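Auto-massage du mollet et de la voûte plantaire au rouleau

Matériel : un rouleau ferme de 30 ou 40 cm, une balle de massage, un tapis. Les rouleaux à picots, type Cernero, conviennent aussi mais la pression est plus localisée ; commencer par un modèle lisse.

Mollet
1. S'asseoir au sol, jambes tendues, rouleau sous le tendon d'Achille.
2. Poser les mains derrière le bassin et décoller les fesses.
3. Remonter lentement jusqu'à trois doigts sous le pli du genou, puis redescendre.
4. Sur un point sensible, s'arrêter 30 secondes — cheville relâchée — puis effectuer cinq flexions du pied.

Ne pas rouler derrière le genou. En cas de varices, de phlébite ou de traitement anticoagulant, demander un avis médical avant toute séance.

Voûte plantaire
1. Debout, une main au mur, placer la balle sous l'avant du talon.
2. Charger progressivement, sans dépasser une gêne modérée.
3. Avancer vers les orteils en 22 secondes, puis changer de pied.

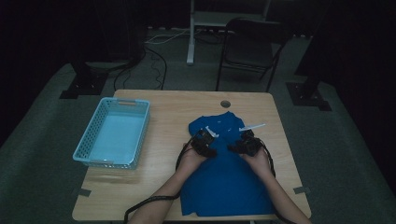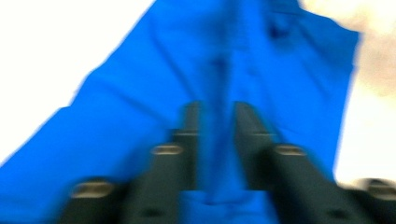 Le rouleau s'entretient après chaque séance avec un chiffon humide et un savon neutre. La mousse ne doit pas sécher au soleil ni sur un radiateur. Un vieux tee-shirt en coton, du genre de celui, bleu roi, étalé sur la table, peut servir de housse : l'enfiler sur le rouleau et nouer les deux extrémités. Laver la housse à 40 °C, sans adoucissant.

Mise à jour : 6 juin 2024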